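4. The fault and what we did about it

The arm was set up in August by Percy Sánchez and me, and our supervisor was Gopinath Rajan. The task was called Arboleda in our plan: pick up one thing, put it down in another place, and repeat this 200 times without help.

It stopped at attempt 42. The gripper closed, the software reported "object held", and the arm moved away with nothing between the fingers. It did the same in the next attempts, and we pressed the stop button after 3 of them. I was standing too near to the table when I pressed it -- this was my mistake and it is written in the safety log.

First we blamed the wrist camera, as its view is very pale when the gripper is turned to a plain surface. Percy changed the exposure and the fault came back at attempt 133. Then we compared the finger position with the motor current, and we found that the zero point of the fingers had moved.

Wrist camera view, then the table with the arm:

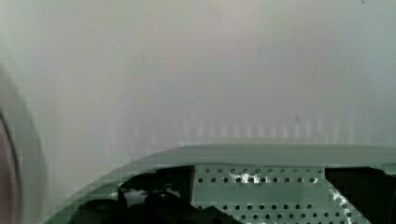
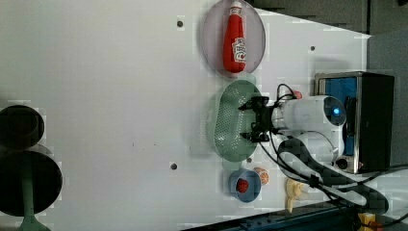

The zero point is now checked before every run, and the software must see both current and position before it reports a held object. We have not yet repeated the full test. Mr Rajan asked us to do it with the lower speed first -- we agree with him, and the results will be put in the appendix.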